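FOR IMMEDIATE RELEASE

May 10, 2020

Memstead Opens Its Online Folding Table, and I Get to Tell You About It

MEMSTEAD — I've been folding cloth for a living, one way or another, since I was tall enough to reach the counter in my mother's dry-goods shop, so when the folks at Memstead asked me to write the announcement for our new home linen course, I said yes before they finished the sentence. It's called the Folding Table, it opens for sign-up today, and it's all about the small soft things that pile up in every house: knits, muslins, dish towels, baby cloths, the odd scarf. 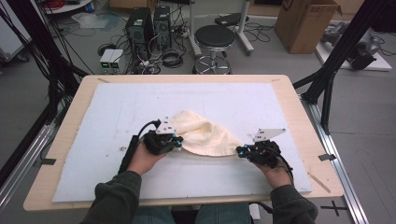
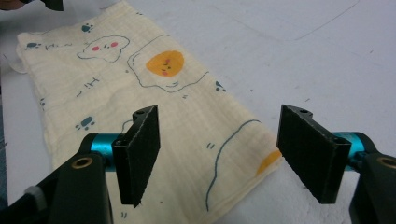

What the Course Covers

We start with knits and muslins, and we start there on purpose. They're the two fabrics people write to us about the most (I have a whole folder of letters, some of them pretty heated!). A ribbed knit wants to bunch. Pick it up by two ends and the middle goes its own way, and if you tug to make it behave you just end up with a longer, sadder knit. Muslin is the other problem. It's thin, it's crinkly, it lies down nicely and then one edge curls over while you're reaching for the next piece.

So the first lesson is all hands on cloth. Lay it out, find the corners, let the fabric relax, and smooth from the center toward the edges with a flat palm. Don't iron a crinkle weave to death. The crinkle is supposed to be there. I've had students try to press it out for half an evening and then ask me what they were doing wrong.

After that we go on to the pile itself, meaning how to sort it, what to fold in thirds and what to roll, and which pieces are happier in a drawer than on a shelf. There's a full lesson on printed cloths, too. I love a silly print — give me a fried egg with a tiny face and pink cheeks any day of the week — and I like to fold so the best bit of it ends up on top. Your kid can find the egg one without pulling out the entire stack, and you don't have to refold everything at bedtime.

How It Works

The course has 17 short lessons, and you take them at whatever pace suits you. Most run around 30 minutes if you fold along, less if you only watch. You'll need a clear table, a basket of clean laundry and something to drink. A big pale board or an old white sheet over the tabletop is handy as well, as it gives you one plain surface to work on and you'll spot lint and little specks before they get folded into anything.

There are two ways to join. You can work through the lessons on your own, or you can sign up for a small group that meets by video with one of our three teachers. I'm one of them. The others are Titilayo Ibrahim, who spent years running the linen room of a hotel and can square up a fitted sheet faster than I can find the label, and Kavinda Cassim, our knitwear person. Kavinda has strong feelings about hangers and sweaters. You'll hear them in lesson four.

How We Got Here

We'd planned this as an in-person class. Back in February we had a room booked at Fernetti, the fabric store, with long tables and good light and a coffee urn that I was personally very excited about. Then everybody went home, us included, and home turned out to be where the laundry was anyway. Miloslav Lukáč rewrote the lesson plan for kitchen tables, and I rewrote his jokes.

"I thought folding would be impossible to teach at a distance," Miloslav told me when I asked him for something I could print. "Then my sister called and I talked her through a drawer of baby cloths over the phone. She sent me a photo of the drawer. It was better than mine."

Shahnaz Navaratnam tested the early lessons with her own household and sent back the most useful notes of anyone. She wanted slower hands and bigger piles. "Start with a real mess," she wrote. "I don't own four neat towels." We changed the second lesson completely after that, and it now begins with a heap.

Signing Up

Enrollment is open now on the Memstead website. The self-paced lessons are free through the end of the month, and the small groups are pay-what-you-can. Group places are limited, so if you've got your heart set on an evening slot, pick it early. Captions are included on every lesson, and there's a printable sheet of the basic folds you can tape inside a closet door.

Reporters and bloggers are welcome to sit in on a group session. Write to the Memstead press desk and ask for me, and please bring a basket.

Genowefa Domański
Lead teacher, the Folding Table
Memstead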